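Zestance - Current Openings

Part-Time Chess Club Coordinator, Garnby Office

Zestance runs after-school and evening clubs for children and adults. We are looking for a part-time coordinator to look after our chess program in Garnby. The post reports to Hooman Esfahani, Head of Clubs. 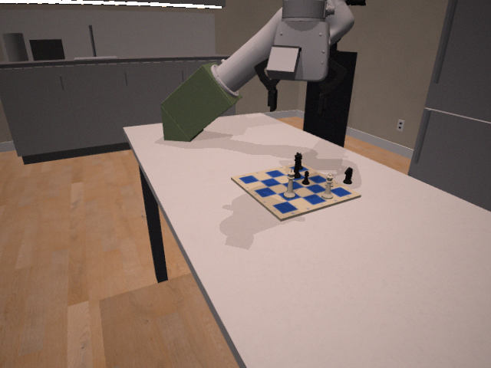
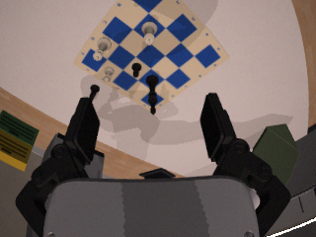
Chessboard with blue and cream squares, two views

About the job

The Garnby program has two junior groups and an adult group that meets in the evening. The juniors are mostly beginners. The adult group is mixed, from people who learned the moves last year to a few who play in rated events. You will plan the sessions, run most of them yourself, and keep the schedule and sign-up lists current.

You do not need to be a strong player. You do need to know the rules well, including castling, en passant and the draw rules, and be able to explain them to a nine-year-old. We use short endgame exercises with only a few pieces on the board for the first weeks, and move on to full games after that. A lesson plan is provided, but you are free to change it.

Main duties

Teach and supervise the junior groups
Open and close the room for the adult group
Answer emails from parents and members
Order sets, clocks and score sheets within a yearly budget of $500
Arrange the October tournament with our sister club in Sembiring
Send a short attendance report to the main office each month

What we are looking for

Experience working with children in a school, club or camp
A working knowledge of chess - a rating is welcome but not required
Clear written English
Able to work late afternoons and evenings
A background check, which we will arrange and pay for

A driver's license is useful. The Sembiring club is not easy to reach by bus, and you will need to go there before the tournament to look at the hall and agree on the pairings with their organizer.

Hours and pay

The job is 16 hours a week during the school year, with no sessions during school vacations. Pay is $479 a week, paid every other week. Travel between sites is paid back at the usual rate. You will have two paid training days before you start, both at the Garnby office.

How to apply

Send a resume and a short letter to Hooman Esfahani at the Garnby office, or use the form on our jobs page. In the letter, please tell us how you would run a first session for children who have never played. One page is enough. Please also give the names of two people we can contact for a reference - we will not contact them before an interview.

Interviews will be held in person. You will be asked to teach a ten-minute lesson to a small group of staff, on any topic you like.

Applicants who have worked for Zestance before, or for our partner Zuvport, should say so on the form.

Posted 4 April 2019. The post stays open until filled.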